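Reading time: 3 min

This site uses cookies to remember your settings. Accept / Manage

Marker cubes on hand-held grippers losing tracking, student project

Posted by takberg_lab, Saturday, August 3, 2019

I'm in a student robotics club and our project for the fall is teaching an arm to do simple table jobs. We don't drive the arm while recording. One of us holds a pair of grippers, does the job by hand, and we save the gripper positions. Each gripper has a white cube with black marker patterns on it, and the position comes from those. The software is called Laria, written by students who have since graduated, so there is no support for it.

Folding a cloth and picking up small objects both record fine. The trouble starts when both grippers work close together on the same thing, such as lifting a flat pad from its two long sides. The position of one gripper jumps, sometimes by a few inches, then comes back. In our last batch we kept 566 recordings out of 775, and nearly all the bad ones were two-handed.
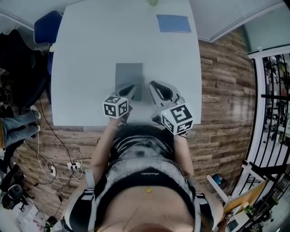 Pomarow replied that the cubes were probably fine and that the first thing to check was how many marker faces the software could see when the jump happened. With one face in view and nearly flat to the camera, the solver can find 2 tilts that fit almost equally well, and it flips between them. Turn both wrists out a little so each cube shows at least two faces at all times. You can test this in a few minutes. Hold one gripper still, face a single marker straight at the camera, and watch the numbers. If they jump while your hand isn't moving, that's your problem.

Also look at whether Laria treats each cube as one object or solves every marker alone and picks the best one. The second way is much worse. If you have the source, look for where the corner points go into the solver. All the corners from one cube should go in together. You need the real distances between faces for that, so measure with calipers and don't trust the drawing.

Abreu
Had the same thing in our class. Check your lights. Glare on the marker kills it.

takberg_lab
Thanks both. I did the still test and the numbers flip with one face showing. Laria does solve every marker alone. I'm changing that now. Glare I haven't checked yet.

Pomarow
Good. Two more things while you're in there. Make sure every marker on both cubes has its own ID, as people sometimes print the same sheet twice. And throw out any single step that moves farther than a hand could in one video interval. We fill gaps of up to 12 intervals and drop the recording if the gap is longer. You may get some of the 209 back that way without recording them again.

takberg_lab
IDs are all different, I checked. Will rerun the old batch when the club meets again in September.

Contact | Copyright 2019 | Back to top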